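What the robots did to my job

I've worked at the Altbridge returns depot for 17 years, and since December a good part of my shift has been spent at a screen. The arms get tried out in simulation before they go anywhere near the benches, and five of us were moved over to check the runs. I mark each grasp as good, poor or unsafe. 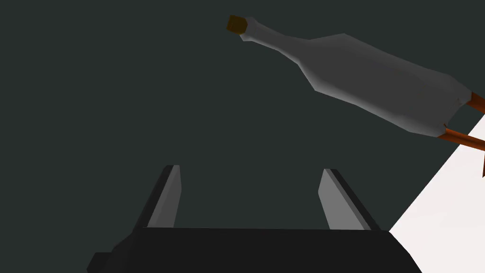 The bottle, held at the base by the other arm.

I get through 200 clips on a normal day. Thảo Thân sits next to me and is faster. We used to pack side by side, and her back is better for the change. Mine is too, though my eyes are worse. 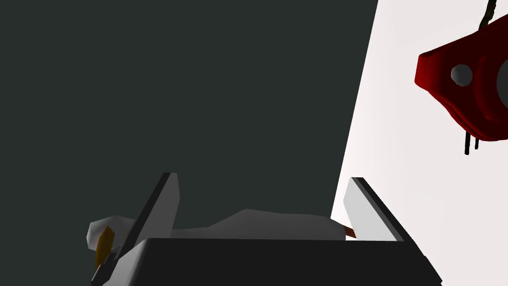
Has anyone lost their job over it?
Two agency contracts weren't renewed, and the rest of us kept our hours and our rate.

That was in the letter we all got, and so far they have stuck to it. What has changed is the talking. On the benches you could chat all day. Checking clips needs quiet, so we save it for the canteen.

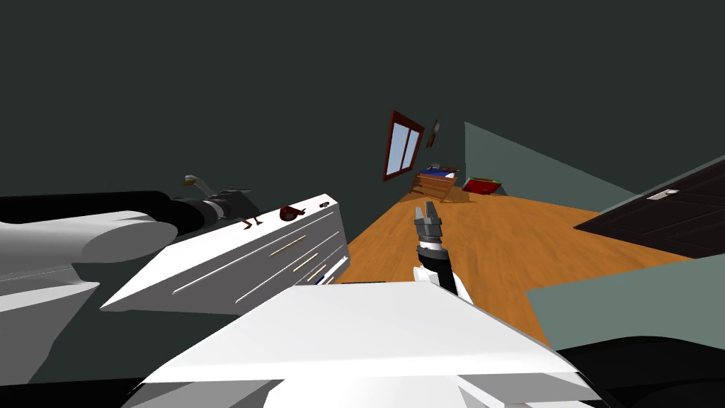

Itzel Aguirre, our rep, has asked for the checking work to be given its own grade, as the packing grade doesn't mention screens at all. Management want to wait until the Droltness site has switched over. There are 70 people there and they have had one briefing. I'm going over next month to show them the marking sheet.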